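Chapter 4
Snacks, Trays and the Shared Counter

Opening problem

Ten people, one kitchen, one tray. Who gets to the crackers first? Who finds three empty bags at 4 p.m.? Keep the question in mind, we come back to it in 4.3.

Why a chapter on snacks at all. Chapters 1 to 3 dealt with the cupboard, the fridge, the dry store. All slow-moving stock. Snacks move fast, come in odd shapes, and get bought by whoever is passing a shop. Bags slump. Pouches slide under other bags. A jar tells you what's in it from across the room, a flat packet mostly doesn't.

Key terms: open tray, rim, face-up label, first out, overfill.

An open tray is the simplest storage there is. Low sides, no lid, everything reachable from above. It marks a border on the counter: inside is snacks, outside is for cooking. Lose the border and the packets spread toward the stove, the sink, the bread board.

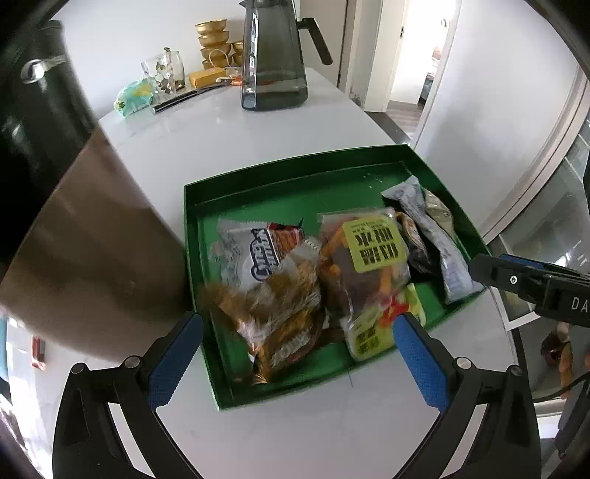

Fig. 4.1 Six snack packages in a green open tray on a kitchen counter. Note the crowding toward the center and right.

Look at the figure again before reading on. Most of the load has gone one way, so there is still tray floor showing on the left and along the front lip. A long bag on the diagonal takes up more room than it needs to. A small pouch at the back rim is teh first to be forgotten. The yellow label is easy to find, and you don't have to read it to remember it next time.

Case: the Brusier kitchen

Fasil Negussie kept the snack log at the Brusier office for one August. Total spend 2,095, of which 597 went on packets later thrown out past date. Nearly all of those had been at the bottom or the back. His fix was dull: long bags flat along one side, small ones in front, nothing on top of anything else. Rostislav Tichý, who did the shopping, was asked to stop at 100 per trip. He mostly did.

In this chapter you will
- sort mixed packets by shape before sorting by kind
- set a fill limit for a tray and stick to it
- write a first-out rule that other people will actualy follow

Before you start: empty one tray or drawer at home. Write down every date you find. Bring the list, section 4.1 uses it.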